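Harvest Festival (Estham)

The Harvest Festival at Estham is a service of thanksgiving held each year in the Anglican parish of Estham and its daughter church at Fimside. It is kept in April, at the end of the southern growing season, and not in late September or October as in England. The service is one of two in the parish calendar that draw people from both churches to the same building, the other being the patronal festival.

Background

Services of thanksgiving for the harvest took their present form in the Church of England during the nineteenth century, and settlers carried the custom to the Australian colonies. Many parishes at first kept the English date, which fell in the southern spring when little had ripened. Others moved the service to autumn, between February and May, according to the crops grown in the district. There is no fixed date for a harvest thanksgiving in most Anglican calendars, and the choice is commonly left to the parish.

At Estham the service was originally held in October. It was moved to autumn after the orchards along the Saltari road came into full bearing, and has stayed there. It is not held in Holy Week or on Easter Day. When Easter falls late, the festival is put back to the end of April.

Order of service

The festival takes the form of a sung Eucharist using the ordinary parish order, with readings and prayers proper to harvest. The Old Testament reading is usually taken from Deuteronomy, either the passage on the first fruits or the one describing a land of wheat and barley, vines and fig trees. Psalm 65 is sung to an Anglican chant. The liturgical colour is that of the season, so in most years the white of Eastertide is used.

Hymns vary, but "We plough the fields and scatter" is sung at the offertory and "Come, ye thankful people, come" at the beginning or the end. The verse about snow in winter is sung as printed, although snow is rare in the district.

Produce is brought forward at the offertory together with the bread and wine. Larger items, such as pumpkins and sheaves, are set in place beforehand on the chancel step. A loaf in the shape of a wheatsheaf, baked at the Radulović bakery in Estham, stands in front of the altar. It is made from a stiff, salted dough and is not used for communion. A glass of water and a lump of coal were once placed beside it – the water is still brought, but the coal was dropped after the railway depot closed.

Fimside

The church at Fimside seats 112 people and is the larger of the two, so the festival is usually held there. The building is a plain brick hall with a shallow chancel, and its windowsills are deep enough to hold displays. Each sill is decorated by a different household or group in the parish. Flowers are included as well as fruit and vegetables, mostly dahlias and chrysanthemums, with gum leaves and dried grasses for filling.

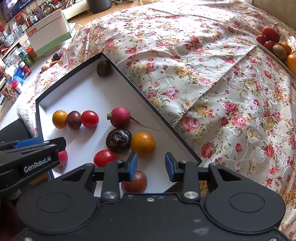
Small produce in a white tray, including cherry tomatoes and a radish.

Distribution of produce

Until the middle of the twentieth century the produce was sent by cart to the district hospital. It was later auctioned in the hall on the evening after the service, with the money going to overseas missions. The auction was replaced by a direct gift to a food pantry serving Estham and Saltari, which asks for tinned and dry goods along with fresh food. Eggs and home-bottled preserves are not accepted by the pantry and are sold after the service instead.

Harvest lunch

A shared lunch follows in the hall at Fimside. It is normally soup, bread and fruit, and the parish asks for a donation in place of a set charge. Grace is sung to the tune Old 100th. Places are laid for 40, with trestle tables added when more are expected.

See also

Lammas
Rogation days
Thanksgiving (Canada)

Page last edited 26 Apr 2018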